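# Opening the Doors at Stendus

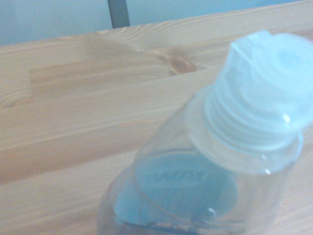

Stendus had not let the public into its Trindport workshop before this winter, and 309 people signed up for the open day on 22 Feb 2023. Groups went in 19 at a time. Most of them ended up at the back table, where a robot arm named Kubo was learning to handle household things. The job that drew the longest line was a clear plastic bottle with a pale blue cap, on a wooden tabletop. Clear plastic is hard for a machine to judge, because the grain of the wood shows straight through it.

Nanami Arai runs the handling group. She talked for four minutes, took questions, and then let the arm work. "People expect it to be fast," she said. "It's slow. We'd like it to be right first."

The arm closed on the bottle, opened, backed off and tried again. A boy near the front asked if it was broken. Arai told him it was checking its grip – the software, called Wetska, can call off a lift if the fingers don't meet where it thinks they should.

Chun-yin Chiang, who writes most of that software, keeps a log of every attempt on a screen by the door. It stood at 1,502 when my group came in. He said the failed tries are more use to him than the good ones, and that glass will be harder than plastic.

The company plans a second open day in March, with smaller groups and more chairs. Visitors will be able to bring an object from home for Kubo to try, as long as it is dry, unbreakable and fits in a shoebox.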